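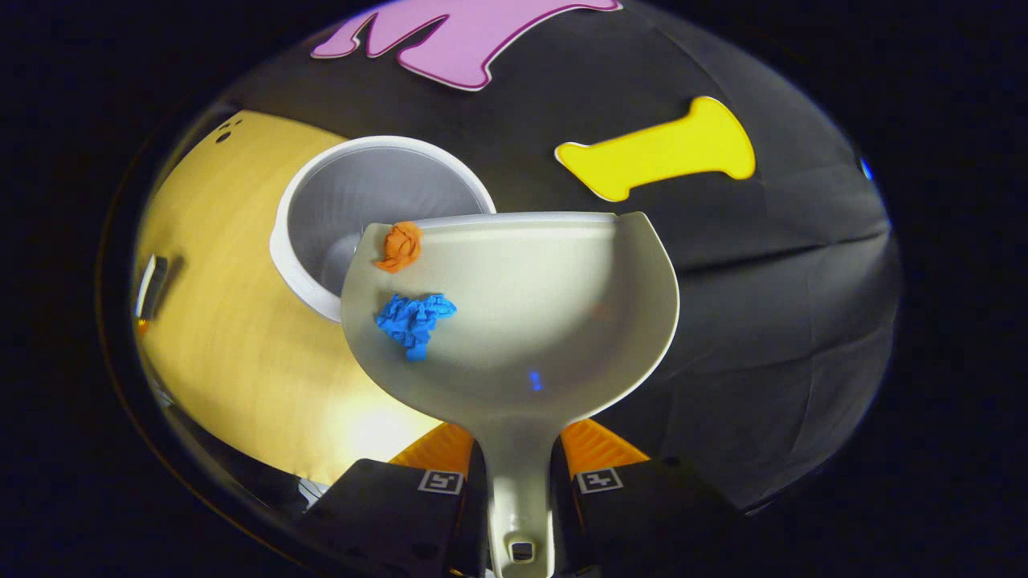
Ganmont, August

1/ Craft room cleanup, Monday edition. I finally gave in and got a scoop for the scraps, and I'm a little embarrassed by how happy it makes me. One crumpled orange bit, one crumpled blue bit, on the scoop.

2/ Background for new folks: I've been making collage cards since spring and my floor looks like a parade went through. 742 cards so far (yes I keep a tally, on the inside of the closet door).

3/ Orange is the worst color for scraps. It hangs on to everything! Look at it up there by the rim. The blue at least has the manners to sit further in.

4/ A few people asked what I like in a scoop. Wide and shallow, a raised rim, and a long skinny handle. There's a little slot near the end of the handle too, so mine is going on a nail by the door as soon as I find a nail.

5/ I tried the brush set from Gonberg last year and gave it away after 13 days. Bristles everywhere - I was sweeping up the thing I was sweeping with.

6/ My system right now: big pieces go back in the Meden box, torn edges go in a jar for confetti backgrounds, and the really wadded up stuff goes in the trash. I say that, and then I keep the wadded up stuff. That blue has such good ragged edges, come on.

7/ Still to do tonight: under the desk, behind the desk, and the shelf where I've been stacking Hong paper pads since I ran out of drawer. 21 pads. I'm not buying any more until October. Maybe September.

8/ If you have a trick for getting tiny paper bits out of a rug, please send it my way. The vacuum just pushes them around.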